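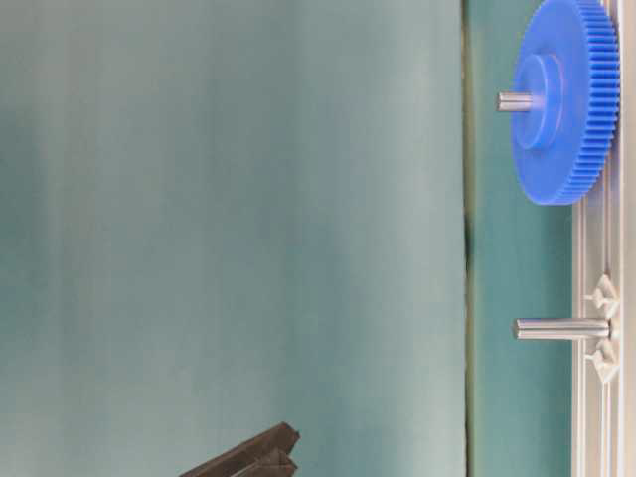 Two shades of teal, with the seam between.

Villard Academy: when did it become the public high school?

dhong_archive
Posted March 8, 2020

Good evening to all. I am preparing a short history of the schools in Villard and I have a problem with one date. The private academy on Kettani Street was started in the 1870s by subscription, and later the same building was used by the public high school. All the books I could find say that the village took over the academy "in the early nineties", but they do not say which year, and they do not say if it was bought, rented or given.

What I have is this. The school board minutes for August 1891 mention a payment of 600 dollars "to the Academy trustees". The next volume of the minutes is missing. In the volume after that, the high school is already there, with a principal and one assistant, and they talk about it as a normal thing.

My question is whether the 600 dollars can be the price of the building. It seems low to me, but I did not grow up in this country and I do not have a feeling for prices of that time. I would be thankful for any help.

Do-yoon Hong

millrace
It is the price. My great-aunt went there and the family always said 1891 was the year the village got the school. The county history says the same on page 57, if you have the Dastico reprint. The original has other page numbers.

dhong_archive
Thank you, millrace. I have the Dastico reprint. On page 57 it says that the academy "passed into the care of the village" and the year is given for the new roof. I read the sentence many times, and I think the year belongs only to the roof. Maybe I read it wrongly. English sentences from that time are very long for me.

E. Angelovski
I agree with Do-yoon about the roof. I also think 600 dollars is rent, or rent together with tuition. In many villages the board did not want to build a high school, so it paid the academy to teach the older public pupils. The academy stayed private and kept its own trustees. This could go on for many years, and in the newspaper people already called it "our high school", which makes a lot of confusion for us now.

In Skista, where I did my own research, the arrangement was exactly so. The board paid the academy each August, before the term, and the village did not own one brick until much later.

millrace
Skista is a different county and a different kind of town. They had the railroad money. I don't see why what they did there proves anything for Villard.
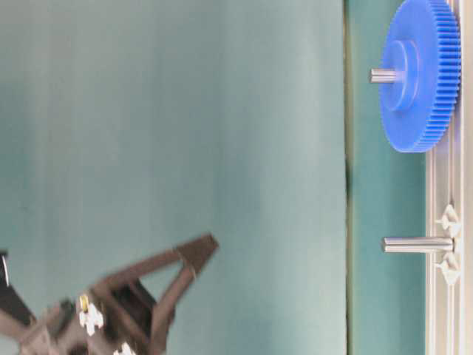 E. Angelovski
It proves nothing, you are right, and I did not want to say that it does. I only say that the month is the same and the kind of payment looks the same. If the village bought the building, there must be a deed. Did somebody look for the deed?

Also please look at whom the money was paid to. If a village buys a property, I would expect that the minutes mention a vote, a description of the lot, maybe a bond. For such a sum they would not write just one line.

dhong_archive
I looked in the deed index under Villard and under Academy and found no entry. But the index is by name of the person, and the trustees were seven men, so it can be under any of them. I did not think about this before. I will go again.

There was a vote in that same August meeting, but it was about firewood and about the fence.

oldbell_tower
Reading this with interest. I have the printed catalog of the Academy for 1893, which came to me with a box of school books. It still calls itself Villard Academy, it has a list of trustees, and it gives 87 pupils by name. Beside some of the names there is a small letter v. The catalog does not say what the letter means. The library is given as 254 volumes, "open to all scholars".

So in 1893 the Academy was still printing its own catalog. I do not think a village would do this if it owned the place.

millrace
They could have kept the name out of pride. The high school here still had "Academy" over the door when my mother was a girl.

oldbell_tower
The name, yes. But trustees too? And the tuition is printed on the last page, by the term, with German and piano extra.

E. Angelovski
The letter v is very interesting. It could be "village", so pupils for whom the board has paid. In the Skista catalogs there was a star for them. But it could also be something else, for example the ones who took the vocal music class. I would not build on it yet.

oldbell_tower, would it be possible that you type the names with a v? Then Do-yoon could compare them with the census of village children, if this exists.

dhong_archive
It exists! The board made an enumeration of youth each year and I have photocopies for two of the years, unfortunately not for 1893. Most of the children should be the same ones, only older. I would be very grateful for the names.

oldbell_tower
I will do it, give me a few days. The print is small and the last two leaves are stained. Please don't expect correct spelling, the printer has the Hendershott family in three versions.

millrace
Fine, but I still say 1891. The centennial plaque says it too.

E. Angelovski
Which source did they use for the plaque?

millrace
I suppose the county history.

E. Angelovski
Then it is again the sentence with the roof.

dhong_archive
A small report. I was at the recorder's office and went through five of the seven trustees. For four of them there is only farm land. The fifth has a lease "for school purposes" to the board of Villard, but the clerk copied it without the term of years, and the lot number is not one that I know. It may be the primary school, which was on the other side of the creek. I ordered a copy. The other two trustees I could not finish before closing.

Does somebody know if the lot numbers in Villard were changed after the fire?

millrace
They were, north of the creek only. I have the old plat somewhere, will look.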